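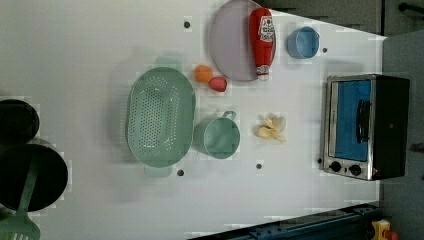 Fig. 1. Work table, kitchen task layout, top view. See items 3 and 4.

EQUIPMENT PLANNING MEETING
Manipulation Laboratory, Collado Building
Minutes, 30 July 2018

Chair: Ghazal Safavi
Present: lab manager, controls engineer, software lead, shop technician, purchasing representative
Apologies: safety officer (written comments received and read under item 6)

1. Minutes of the previous meeting

Accepted with one correction. The bench power supply listed under "items received" is still on back order. Purchasing to move it to the open orders list.

2. Open actions

Spare fuses for the arm controller: received and shelved with the other controller spares.

Quote from Tonthorpe for a second arm: received. See item 5.

Cable drawing for the Brorkwood cell: revised drawing issued by the shop technician. The emergency stop line is now shown on its own sheet. Closed.

Inventory labels: partly done. Everything with a serial number has been labeled. Hand tools and task objects have not. The lab manager asked whether task objects should be labeled at all, as a sticker changes what the camera sees. Agreed that task objects will be tracked by storage bin and the bins labeled instead. Action stays open until the bins are done.

3. Work table

The shop technician reported on the present table (Fig. 1). The white top is in fair condition. It reflects the overhead lights at certain arm positions, and the software lead has had to discard depth readings on some runs. Two remedies were considered: a matte sheet over the existing top, or a new top in a matte finish.

The sheet is cheaper and can be fitted in a morning. The technician's concern is that it would cover the holes in the surface. The controls engineer uses those holes as reference points when checking the overhead camera alignment and does not want them covered. The sheet could be cut to match, but the cuts would have to be redone each time it is replaced.

A new top was quoted by Porneo at $1,189, delivered, with the hole positions machined to our drawing. Lead time was not stated on the quote. Purchasing will ask.

The controls engineer asked that the new top keep the same outside dimensions so that it sits against the existing rail along the near edge. The rail fittings were set during the last rebuild and there is no wish to set them again. Agreed.

The software lead asked for a light gray finish in place of white. Pale objects give weak edges against white in the current segmentation step. The blue cup and the plate are handled well enough; the small cream-colored piece is the usual failure. Ghazal Safavi noted that a change of background color would make new recordings differ from the existing set. After discussion it was agreed to request a matte sample in both white and light gray from Porneo and to run the segmentation step on each before ordering.

Decision: new top approved in principle, subject to the samples. No order to be placed yet.

4. Task objects

The kitchen set in use was reviewed against the task list. The set includes food pieces, cups, a plate, the colander, a squeeze ketchup bottle, black cookware, a slotted spatula and the toy toaster oven.

4.1 Toaster oven. The door task is the longest on the list and the one with the most manual resets. The vertical handle across the window suits the present fingers. The two knobs on the lower edge have been requested as a separate turning task. The controls engineer considers this possible with existing hardware if the oven is held down. At present it moves when the arm pulls the door off axis. The shop technician proposed a base clamp made in house from stock on hand. Agreed, no purchase required. The clamp must not rise above the lower edge of the door.

4.2 Colander. The rim is a reliable grasp. The tab handles are less so, and the software lead proposed dropping the tab grasp from the written procedure. The chair preferred to keep it and record the failures. Kept.

4.3 Small food pieces. Losses continue at a steady rate, mostly pieces that roll off the table. The orange and the red piece next to it in the layout are the kind most often replaced. A raised border was suggested and rejected, as it would block the low approach used for the spatula. Purchasing to obtain duplicate sets so that a run is not held up for one missing piece. Purchasing asked for a single order covering the period to the end of September in place of separate small orders. Agreed.

4.4 Spatula. The procedure as written starts it lying across the larger black pan with the handle angled down from the pan. The controls engineer reported that operators have been placing it by eye and that starting positions vary. A printed placement card will be kept at the station.

4.5 Spare oven. The lab manager asked for one complete spare, to be kept sealed. If the same model is no longer sold, the task definition would have to change. Approved, charged to consumables.

5. Second arm

The main item of the meeting. Two quotes were on the table.

Tonthorpe: new arm with controller, one year of parts cover, on-site commissioning included. Priced above the capital line for this year. Payment can be split over two budget years if the order is signed before the end of September.

Brorkwood: reconditioned arm, same family as the unit in our existing Brorkwood cell, controller included, shorter cover. Within the capital line. Commissioning by us.

The controls engineer favored the Brorkwood unit. Existing mounting plates, cable sets and teach software would carry over, and the lab already holds spares. The weak point is the joint wear record, which the seller has supplied only in summary. He would not sign for it without the full service log.

The software lead favored Tonthorpe on account of its open control interface, which would remove a translation layer that takes up a good part of her maintenance time. She accepted that the first several weeks would be spent porting existing tasks.

The shop technician pointed out that neither quote includes a pedestal. The present table cannot carry a second base, and the floor on the open side is the only practical location. A pedestal made to drawing was priced by Porneo at $3,338 including anchors and leveling feet. It fits either arm with a change of adapter plate. Making it in house would tie up the shop for longer than the chair was willing to allow.

Purchasing noted that the pedestal would be a separate capital item and that the two requests should go in together. Split requests were returned last year.

The chair asked what throughput the second arm would add. The lab manager's view was that resets by hand are the limit on most kitchen tasks and that a second arm working the same table would add little unless it did the resetting. The controls engineer thought simple resets were within reach, such as returning a cup to its start position or laying the bottle back on the plate. Resetting the oven door would follow later. The chair asked for a short written plan naming the resets to be automated first, and will not forward the request without it.

Decision: no supplier chosen. Full service log to be requested from Brorkwood. Tonthorpe to be asked for a loan or a demonstration at its own site. Pedestal included in the capital request in either case.

6. Safety comments

Read by the chair. The safety officer requires a revised risk assessment before any second arm is powered in the room, including during supplier demonstrations. Floor anchors need sign-off from the building office. The marked area around the station must be redrawn to cover the combined reach of both arms. No objections were raised. The shop technician will prepare the reach drawing using the longer of the two arms quoted.

7. Any other business

Lighting. The software lead asked whether diffusers over the station could be bought from the maintenance line. Purchasing believes they can. Held until the table samples have been tested.

Storage. The shelf beside the station is full. The lab manager will clear the returned packaging.

8. Actions

Purchasing: lead time and matte samples (white, light gray) from Porneo
Purchasing: duplicate food sets and one spare toaster oven
Purchasing: full service log from Brorkwood; loan or demonstration terms from Tonthorpe
Shop technician: base clamp for oven; reach drawing
Controls engineer: written reset plan, first draft to the chair
Controls engineer: spatula placement card
Software lead: segmentation test on both samples when received
Lab manager: bin labels; shelf
Ghazal Safavi: draft capital request, arm and pedestal together

Next meeting to be called by the chair once the service log and the samples are in.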